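# Visit report: Billadholm soft goods plant, May

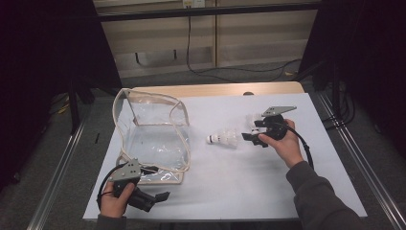
*Clear film bag with beige edging on a sheeted table.*

The Billadholm plant makes covers, pouches and storage bags from flexible film and coated cloth. It stands on the east side of Kulham, ten minutes on foot from the bus station. Visitors sign in at the south gate at 8:30 a.m. and are given a badge, ear plugs and a hair net. Phones stay in the lockers during the walk through the cutting hall.

The tour follows the material. Film arrives on rolls and is stored flat for a day before use. Film that comes straight off a cold truck is stiff and can crack at the fold, and the receiving log records the temperature of each roll at the core and at the outer wrap. The gauge in current use for the main line is 200 microns. Thinner stock is bought in for liners and is cut on a separate table.

Cutting is done in stacks with a straight knife. The cutter clamps the stack at 2 points and works from the long side. Offcuts are sorted by color and sold back to the film supplier, Narketti, which also delivers the trim tape.

Sewing takes up most of the upper floor. Edge binding is the slow step. The tape must wrap both sides of the film evenly through the corners, and a needle hole in film does not close again, so a crooked seam cannot be picked out and redone. Operators slow the machine before each curve. The plant runs a long stitch on film for the same reason, as close holes act like a tear strip. Rejected pieces go in a gray bin at the end of each row and are logged by fault code at the shift change.

Testing is in a small room behind the stairs. A bag is loaded, hung by its top edge and left overnight. Order 988, for the distributor Alemneh, was on the rack during the visit with 3 samples still hanging. Results were not available.

The packing area was closed for floor repairs and was left out of the tour. Questions on export cartons were taken by email instead.

Lunch is served from 11:45 a.m. in the canteen across the yard. The afternoon group starts at 1 p.m. and takes the same route in reverse. Closed shoes are required on both floors, and the parking lot behind the south gate is free for visitors until 5 p.m.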